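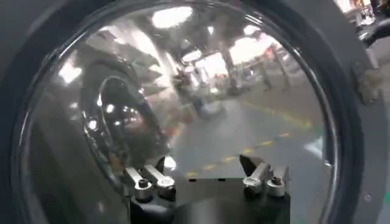

Fig. 11. The clear domed cover in its dark gray rim.

Leveling the Alar and running the first wash

By now your Alar washer should be out of its carton, with the shipping bolts removed and the two water hoses screwed on by hand. If any of the bolts are still in the back panel, please go back and take them out before you read any further. Running the machine with even one bolt in place can damage the drum supports, and the warranty doesn't cover that.

Leveling takes patience more than strength. Almost every call we get about a washer that walks across the floor or thumps like a drum band at the end of a cycle comes down to a foot that was never quite touching the ground. Give yourself half an hour, put the kettle on, and have a small spirit level and the flat wrench from the accessory bag within reach.

1. Slide the washer to where it is going to live. Leave a gap the width of your hand behind it so the hoses can curve without kinking.

2. Loosen the locknut on each of the four feet. They turn clockwise when you look down on them from above, and they can be stiff the first time.

3. Lay the level on top of the washer, front edge first, running left to right. Turn the front feet until the bubble is centered.

4. Move the level to the left side, running front to back, and adjust the rear feet. It helps to have somebody tip the machine gently toward you while you reach behind.

5. Press down on opposite corners, one pair and then the other. There should be no rocking at all. If there is, find the foot that moves freely and lower it until it meets the floor.

6. Tighten all the locknuts up against the cabinet, then check the level one last time. Tightening sometimes pulls things off by a hair, and you may need to go around again.

Note: On a wooden floor the boards will settle a little under the new weight. Check the level again after your first few weeks of washing.

Caution: Do not put cardboard, carpet scraps or folded towels under the feet. They shift during the spin and can let the machine slide.

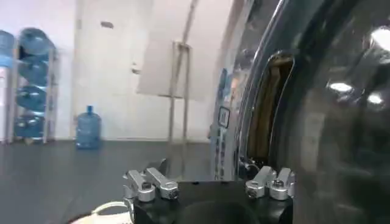

With the washer standing firm, you are ready for the cleaning wash. Run this one with nothing in the drum. Each machine is tested with water before it leaves the Marquez plant, and a few spoonfuls may have stayed behind, so don't be alarmed if the drum is damp when you first look in.

7. Open both water taps slowly, a quarter turn at a time, and feel around each hose connection with a dry finger. If you find a drip, close the tap, snug up the fitting and try again.

8. Pull out the detergent drawer and pour 200 ml of plain water into the main compartment. This fills the drain trap, which otherwise tends to smell a little for the first day or two.

9. Add half a scoop of ordinary detergent. Skip the fabric softener this time.

10. Close the door until you hear it click, choose Cotton Hot and press Start. The door locks after a short pause and stays locked until the water has drained – please don't tug at it.

While the water is coming in, stay nearby and keep an eye on the floor behind the machine. You will hear a good deal of humming and clunking as the valves open and close. It is perfectly normal, and you'll stop noticing it soon enough.

If the display shows a code

337 – Water is not coming in fast enough. Check that both taps are fully open and that neither hose is pinched against the wall.

341 – Water is not draining. Make sure the drain hose isn't pushed too far down the standpipe. It should hang in loosely, with air around it.

For any other code, switch the washer off, wait a minute and switch it back on. If the code returns, write it down along with the serial number from the rating plate before you contact Stostovum Customer Care. Having both to hand saves a lot of back and forth.

When the cycle is finished, wipe the door seal with a soft dry cloth, paying attention to the fold at the bottom where water collects, and leave the door open for an hour or so.

Leveling steps revised 5th July by Devendra Rastogi and Unai Esteban.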